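## Section 4: Making your first labels

By now your Tratari should be plugged in, warmed up, and showing a steady green light next to the feed button. This is the fun part! Once the first good label slides out of the slot, you'll start looking at every drawer, cable, and jar in the building a little differently.

If the light is still blinking, go back to Section 3 and finish the firmware update before you load any label stock.

### 4.1 Load the roll

You can use any Morsy roll marked "TR" on the core. The starter roll in the box holds 700 small labels, which is plenty for a workshop or a good-sized storage room, with lots left over for mistakes.

1. Press the two side tabs and lift the lid until it clicks open.
2. Slide the roll onto the spindle with the labels feeding from the bottom, printed side up.
3. Pull a short length of backing through the slot. It should lie flat.
4. Move the gray edge guide until it just touches the backing.
5. Close the lid and press **Feed** once.

The printer pushes out one blank label and stops at the gap. If it pushes out several, the edge guide is too loose. Open the lid, nudge the guide in, and press **Feed** again.

> **Caution:** The print head sits under the lid and gets hot during long jobs. Let it cool before you reach in to clear a jam. Never use a knife or a screwdriver to lift a stuck label. A fingernail or the plastic pick in the accessory bag works much better.

### 4.2 Set up Trillirix

Trillirix is the design program, and I think it's the best thing in the package. It keeps your numbers in order, remembers the last one you used, and won't let you print the same code twice unless you tell it to.

1. Open Trillirix and choose **New label set**.
2. Pick your label size from the list. The size is printed on the inside of the roll core.
3. Set the resolution to 300 dpi. The draft setting is fine for shipping boxes, but small text looks fuzzy with it.
4. Choose **Group and item** as the code style.
5. Type a starting group number, then click **Save set**.

The group and item style gives you two numbers with a dash between them. The first is the group: a shelf, a cart, a room, a job, whatever makes sense where you work. The second is the item inside that group. You can add a name under the code, but try a few without one first. Short codes leave room for big characters, and big characters are what you want when you're looking for something from across a room.

**Note:** Leading zeros are turned off when you first install the program. If you plan to sort your list in another program, turn them on now under **Set options** — changing your mind later means reprinting the whole set.

### 4.3 Choose a spot for each label
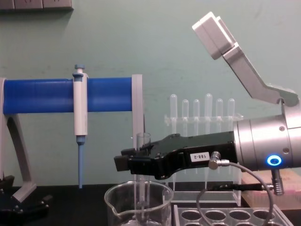

Label placement deserves as much care as the code itself, so walk through the room with a pad of sticky notes before you print anything. Put a note where you think each label should go, then stand where you would normally stand and see if you can spot it. Flat side faces are usually a great choice. The "188-2" on the side of the black gripper is a good model: black characters on a small white label, sitting right beside the cable connector without covering it. Dark equipment makes white stock pop, and for pale equipment the yellow Morsy stock is lovely.

A few placement rules that work almost anywhere:

- Stay off hinges, vents, seams, and anything that slides.
- Keep clear of the maker's serial plate. You'll want that number someday.
- Put drawer labels at the upper left corner, so an open drawer above doesn't hide them.
- On bottles and jars, run the text up and down if the label would wrap more than halfway.
- Label the shelf as well as the thing that lives on it.

Cables get their own treatment. Use the Futura wrap labels, which have a clear tail that folds over the print and protects it. Put one near each end, far enough back from the plug that you can still grip the plug with your fingers. Both ends get the same code!

### 4.4 Print and apply

Start with a small batch. It's tempting to print the whole building in one go, and I completely understand the urge, but a test run of 4 labels will show you any spacing trouble while it's still cheap to fix.

1. In Trillirix, open your set and choose **Print range**.
2. Enter the first and last item numbers.
3. Check the preview. The text should sit inside the dotted line on every side.
4. Click **Print** and let the labels collect in the tray.
5. Wipe the surface with one of the alcohol pads and let it dry.
6. Peel the label from a corner, bending the backing away from the label.
7. Set down one edge, then smooth toward the other edge with your thumb.
8. Press firmly all over, especially the corners.

The glue reaches full strength overnight. You can lift and move a label in the first few minutes, and it will usually come up clean. After that, plan on warming it with a hair dryer and peeling slowly.

> **Caution:** Do not put standard stock on anything that goes in an oven, an autoclave, or a dishwasher. The print will turn dark and the glue will run. Futura heat-safe stock is sold separately and needs its own darkness setting (see Section 6).

### 4.5 If the print looks wrong

**Faint on one side.** The lid isn't fully latched. Press down on both front corners.

**White streaks running the length of the label.** There's dust on the print head. Turn the printer off, let it cool, and clean the head with the felt pen from the accessory bag.

**Text creeping down from one label to the next.** The gap sensor has lost its place. Hold **Feed** for 2 seconds and let go. The printer measures a fresh gap and starts over.

**Everything is backward.** You have iron-on mode switched on, which flips the text on purpose. It's under **Set options**, right below leading zeros. Keep it in mind for later, though — it does a terrific job on aprons and canvas bins, and Section 5 covers it.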